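Setting Up a Work Corner Beside a Window Wall

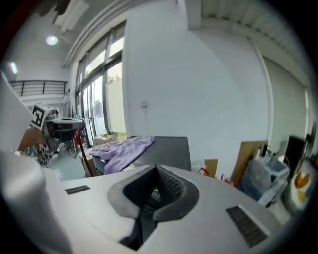
A floor-to-ceiling window gives good working light for most of the day, but it takes away a wall. Shelving, hooks and outlets all have to go on whatever solid wall is left, so measure that first. In a room with one long glazed side, the bench or cabinet normally belongs against or near the solid wall, with its short end toward the glass. Side light from the left suits a right-handed person.

Table and clearance

Leave a walking strip between the table and the window frames wide enough to kneel in. Cleaning the lower panes from a cramped strip takes twice as long and leaves streaks at the corners. A table 137 cm long fits most corners of this type. At 151 cm the end usually starts to block the window strip, and the walkway becomes a place to leave things.

Dark gray tops hide pencil marks and scuffs but show dust and lint within a day. Wipe with a barely damp microfiber cloth, then a dry one. Furniture polish leaves a film that catches low sun.

Cloths

Keep one cloth for the table and a separate one for glass. Purple, yellow or any color that does not match the furniture is practical, as it gets put back in the wash instead of being overlooked. Hang cloths from a rail when they are damp. A cloth left bunched on a table corner dries slowly in the folds and can mark an unsealed top. Wash at the warmest setting on the label and skip fabric softener, which reduces absorbency.

Cardboard boxes

Boxes stored on the floor next to glass pick up moisture in cold weather, when condensation runs down the frames. Raise them on two battens or move them 12 inches inward. Check the bottom flaps in spring. Printing on the side facing the sun will fade, so label the side facing the room.

Cables

Where the only outlet is partway up the wall, run the cord straight down and then along the baseboard in surface trunking. Do not take it diagonally across the wall behind the table. Loose cables hanging from equipment should be gathered with hook-and-loop ties about every 100 mm, leaving a slack loop at any part that moves. Plastic zip ties are cheaper but have to be cut each time something is changed.

Poles and stands

Long items leaned near windows slide on smooth flooring. Use a rubber foot or a wall clip. Upright metal stands should carry the heavier items low, over the base.

Glare

Foliage outside filters the light well from May onward. In winter a plain roller blind on the upper panes is sufficient.

Filed under: Workrooms. Text by Bhavana Nambiar.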